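Nokwood Training Center
Household Organization, Course Handout
Unit 10: Compartment Boxes and Their Lids

Purpose of the unit

Students will learn to choose, fit and maintain divided storage for small articles such as buttons, beads, hooks and spare screws. The unit takes 2 class periods. Reading from the Baert manual, page 154, should be completed before the first.

Terms

Base: the part that holds the contents.
Divider: a thin wall between compartments. Dividers may be molded in place or removable.
Rim: the raised edge of a lid or base. Most fitting problems begin here.

Working surface

A divided box should be sorted on a flat, clear table large enough for the base and the lid to lie separately. Small round items are placed well in from the edge.

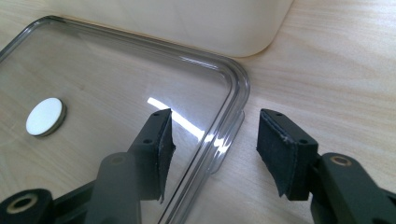 Clear plastic and a small white disc on a pale wood tabletop.
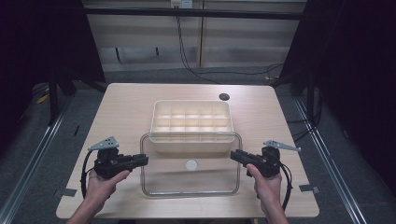
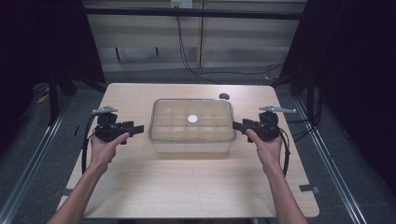 Procedure

1. Empty the base completely and wipe each compartment with a dry cloth.
2. Sort the contents by kind, then by size. Mixed items go into a separate dish until the end.
3. Fill compartments to no more than the height of the dividers — an overfilled compartment spills into its neighbor when the box is carried.
4. Align the lid at one corner, then press along the rim with even force. A lid that resists should be lifted and set down again.
5. Label the box on the short side.

Care of plastic parts

Clear lids scratch easily and are stored flat. Abrasive powders are not permitted in the workroom. Adhesive labels are removed with warm water and mild soap.

Assignment

Prepare a one-page plan for storing a household's sewing supplies. State the number of compartments required and the contents of each. Plans are submitted at the Prukberg office — late work is accepted only with prior approval.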